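Workshop > Notebooks > Flondari short film > April

Entry, April, started 9:40

Sound day for the Flondari film. I synced the Ovdale takes with the Kettle recorder. Clip 133 was late by eight frames, so I moved it by hand. Clip 382 has wind noise and I will not use it.

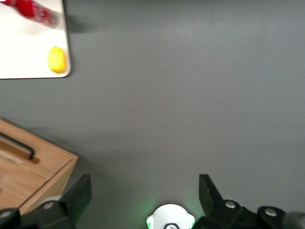 Red bottle on the white board.

The rough cut is now 675 seconds. This is too long for the Podcombe screening -- they want short works only. I removed the second stairs shot and the music enters earlier. I am not sure yet about the fade. To the colleague who edits next: please keep the room tone track, it is muted but needed.

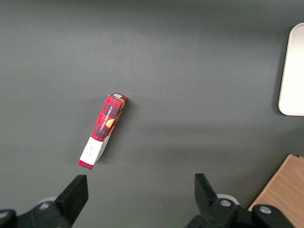
Vanilla shortbread, tartan box.

15:20. Export was stopped two times at the title card. I changed the font and started again.

To do: new wind cover, ask for the poster file.

Recent entries
Color test, stairs
Microphone list
Title card, version 2

Last updated: April, 16:05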